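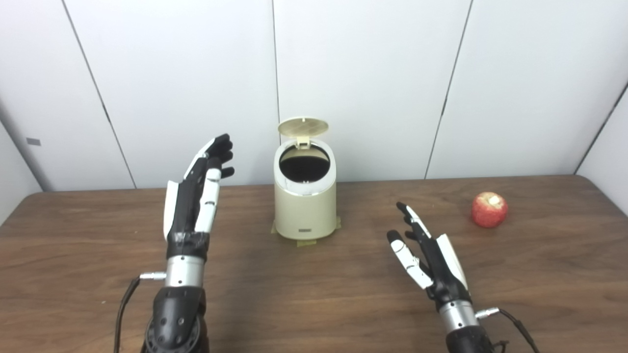
Keeping the Heat In: Secondary Glazing on a Student Budget
Building Performance project report by Prapai Chaimongkol
6 Jan 2024

Why I picked this

I rent the back bedroom of an old brick house on Breseck, and it has one big sash window with a single pane of glass. Anybody who has tried to write a lab report in there in winter knows why I picked this topic! Our landlord wasn't going to pay for new windows (I asked, twice), so I wanted to find out how much good you can do with stuff a renter can put up and take down again without losing the deposit.

My question was pretty simple: if you add a second layer inside a single-glazed window, how much warmer does the inside surface get, and does the kind of layer matter?

What I tested

There were 2 add-ons. The first was shrink film, the kind you tape around the trim and tighten up with a hair dryer. The second was a clear acrylic sheet held on with magnetic strip. I got the sheet cut to size at Suksawat, a plastics shop over in Wustavley, and they were super patient with me when I came back because I'd measured the opening and forgotten the trim. The magnetic strip is sold as Pundeo and comes in a roll with a steel tape that sticks to the frame.

I also wanted to try bubble wrap, but my roommate vetoed it and I couldn't see out, so that was the end of that.

How I measured

I taped one temperature probe to the room side of whatever layer was facing me, one in the middle of the room at desk height, and one outside under the sill, out of the rain. I took readings in the evening after the sun was off the wall, with the radiator at the same setting and the curtains open. In total I logged 54 evening readings: some with the bare window, some with film, some with acrylic. I threw out any night when somebody had left the bedroom door open, which happened more than I'd like.

First try with the film was a mess. I started the tape at the bottom, and by the time I got to the top corner I had a big diagonal wrinkle that no amount of hair dryer would pull out. Second try I taped the top edge first, let it hang, then did the sides. Much better. It took me 38 minutes start to finish, and half of that was cleaning old paint dust off the trim so the tape would stick.

The acrylic took longer to get ready but goes up and down in no time once the steel tape is on. It's heavier than I expected, though, and I needed a second pair of hands the first time.

What I found

Both layers made the surface facing the room warmer than the bare glass on nights with similar weather. The film and the acrylic were closer to each other than I'd guessed. I had figured the thicker sheet would win easily, but most of the benefit seems to come from the still air trapped in between, and both of them trap it. Where the acrylic did pull ahead was on windy nights. The film puffed in and out when the old sash leaked, and you could see it breathing, so I think cold air was getting into the gap.

Condensation was the other thing. With the bare window I was wiping the glass on 29 mornings. With the acrylic up, I got a little fog in the bottom corners of the gap and nothing on the room side. I put a strip of foam in the joint where the sashes meet and the fog got better, but I changed that late in the project so I don't want to make too much of it.

Problems and what I'd change

My probes were cheap and I only checked them against each other in a glass of ice water. The outside one read a hair low, so I corrected for that in the spreadsheet. I also only had the one window, so film nights and acrylic nights never had exactly the same weather. Two matching windows side by side would have been a way better setup.

I'd like to run it again in July too, to see if the layer helps keep heat out - my room gets afternoon sun and it's brutal.

For now the acrylic is staying up. The film is in the trash, along with a strip of paint that came off with the tape, and I still need to touch that up before I move out.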